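Sulano publica una nueva versión de su aplicación de compras para tabletas y la extiende a dos mercados

13 de marzo de 2025. Sulano, empresa de comercio electrónico, ha publicado una actualización de su aplicación de compras para tabletas. La versión incorpora la navegación por departamentos, un motor de búsqueda local renovado y soporte para los catálogos regionales de Jillov y Dralgate, que hasta la fecha solo podían consultarse desde el navegador.

La navegación por departamentos sustituye al listado único de categorías de la versión anterior. El catálogo se organiza en 107 departamentos distribuidos en un árbol de hasta cinco niveles. Los filtros aplicados en un nivel se conservan al descender al siguiente y pueden retirarse de forma individual desde la barra superior. En orientación horizontal, el árbol permanece visible en una columna lateral; en orientación vertical se despliega mediante un botón.

El motor de búsqueda ha sido desarrollado por Avcı, proveedor de Sulano desde el mes de enero. El índice de departamentos y las 50 consultas más recientes se almacenan en el dispositivo, de modo que las sugerencias se muestran también sin conexión. Los precios y la disponibilidad se solicitan al servidor en el momento de abrir cada ficha. El usuario puede borrar el historial local en Ajustes > Búsqueda > Datos guardados.

Cambios adicionales de la versión:

- Sincronización de la cesta entre tableta, teléfono y navegador con una misma cuenta.
- Comparación de artículos en pantalla dividida.
- Ampliación de las fotografías de producto a resolución completa.
- Compatibilidad con lectores de pantalla en las fichas y en el proceso de pago.
- Corrección de un error que duplicaba direcciones de envío tras cambiar de región.

El paquete de instalación ocupa unos 75 MB. Las listas de deseos y los métodos de pago guardados se migran de forma automática en el primer inicio. Las alertas de precio creadas con la versión anterior deben activarse de nuevo.

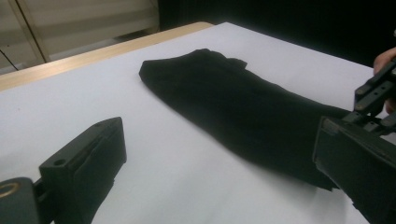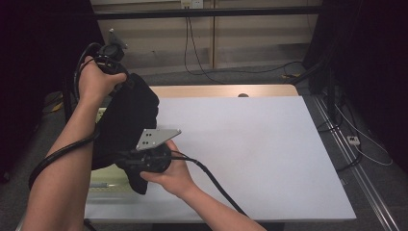

Los catálogos de Jillov y Dralgate se muestran en la moneda y el idioma de cada región. La selección se realiza en el primer inicio y puede modificarse después sin cerrar la sesión. Los pedidos en curso permanecen asociados a la región en la que se tramitaron, y las devoluciones se gestionan conforme a las condiciones vigentes en ella. Los vales de regalo no son transferibles entre regiones.

La actualización es gratuita y se distribuye de forma escalonada a través de las tiendas de aplicaciones habituales. La versión para teléfonos mantiene por el momento el listado de categorías anterior. Las notas técnicas completas y los requisitos del sistema están disponibles en la sección de soporte del sitio web de Sulano.

Contacto para medios: departamento de comunicación de Sulano, a través del formulario de la sala de prensa.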